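## 4. Working alongside the teardown cell

This section is for bench staff at the Madstead site whose station has been changed over from hand teardown to the Vidal cell. The arm now does most of the part removal. Your job is loading, checking, clearing faults and signing off the parts plate. Pay grades and break times are the same as before the changeover. The screwdriver quota is gone and is replaced by the check sheet in Section 6.

### 4.1 Before you start a unit

1. Log in at the cell panel with your own badge. Do not work under another person's login, even for one unit.
2. Unplug the tower and hold the power button in for 5 seconds.
3. Take off the side panel and put it on the panel rack.
4. Lay the tower on its side on the bench, open side up.
5. Scan the asset tag. If the panel shows "Model not known," send the unit to the hand bench.

> **Caution:** Never open a power supply. It leaves the cell in one piece and goes in the marked bin.

### 4.2 Running the unit

1. Step back behind the yellow line and press **Start**.
2. Stay where you can see the arm. You may fill in the check sheet for the last unit while it works.
3. If the arm stops and the amber light comes on, read the panel before you do anything else. Most stops are a cable caught on a bracket.
4. Press **Hold**, wait for the light to turn white, then free the cable by hand.
5. Step back and press **Resume**. After a second stop on the same unit, press **End** and finish it by hand.

> **Note:** Units finished by hand count the same as cell units on your shift record. Don't keep retrying to save a unit.

### 4.3 Checking the parts plate

1. Press **Hold** before reaching over the plate.
2. Check that the processor is flat in its recess. Pick it up by the edges only.
3. Check that each drive is upright in its holder, and scan its label. Drives go to the Idau wipe station, never to general stock.
4. Bag memory modules and cards separately.
5. Sign the check sheet and clear the plate.

Each operator covers one cell for no more than 9 units, then rotates to the hand bench. Rotation is required, so that everyone keeps up hand teardown for the models the cell can't take. Questions about rotation go to Joanne Heywood on the day shift.

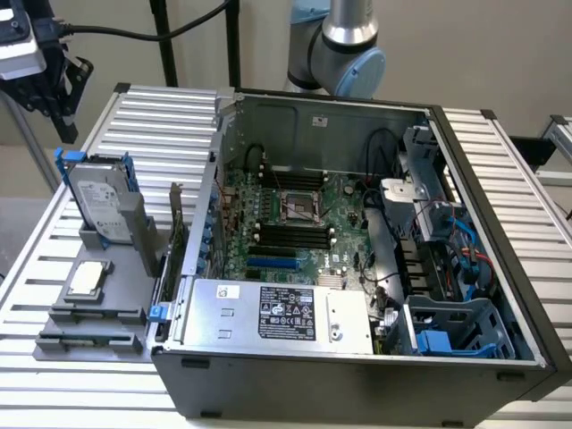 Carol Crabtree asked that one remark be added to this section: the rotation works, but after nine units of watching she is slower with a screwdriver for the first hour, and she would like the hand bench targets to allow for it.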